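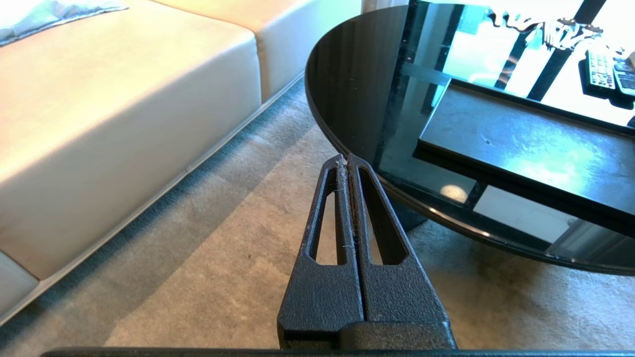

Home Courses Clubs Take part Hire a room Contact

Living Room Tidy-Up: call for student teams and home hosts

Fladum Technical College is looking for people to join the second round of its student robotics project. The project runs alongside the evening robotics class at the Grastorby site and is open to anyone enrolled on a course at the college, whatever the subject. We are also looking for households who will let a team work in their living room.

The task

Each team programs a two-finger gripper to pick up everyday things in an ordinary furnished room and put them where they belong. Remote controls, socks, pens, cushions and toys are all on the list. Teams work on carpet, beside sofas and at low tables, including glass ones. Glass and shiny surfaces give many teams trouble with the wrist camera, and marks are given for dealing with them sensibly. Furniture must not be moved or covered to make the job easier.

Student teams

We have places for 37 students. You can apply alone or with one friend, and single applicants will be put into teams. You do not need to have built a robot before. You should be able to write a short program in any language, or be willing to do the two starter worksheets before the first session.

You will be expected to:
- come to the weekly evening session at Grastorby
- spend at least 2 afternoons working in a host home
- keep a written log of every run, including the ones that fail
- clean the fingers and check the mount before and after use
- hand in a report of no more than 2950 words

The Kramer kit is lent free of charge. Laptops can be borrowed if you ask on the form. Travel to host homes is paid back on production of a ticket or receipt.

Home hosts

You need a living room with a sofa and a low table, a free wall socket and somewhere for two students to sit. Please leave the room as you normally have it. Pets should be kept in another room while the arm is switched on. A member of staff comes to every visit. Hosts receive 300 in vouchers for the full set of visits, and the college's insurance covers damage to furniture and flooring.

The wrist camera records while the arm is working. Put away letters, family photographs and anything else you do not want recorded. Hosts can ask to see the recordings and can have them deleted at any time up to the final event.

Final event

The teams meet in Skasov Hall for the last round, in a room they have not seen before. Hosts and families are welcome.

How to apply

Forms are at the Grastorby reception desk and on the Take part page. Students need a tutor's signature. Hosts should give a rough floor plan and say which evenings or afternoons suit them. Late forms go on a waiting list.

Posted Mar 4, 2021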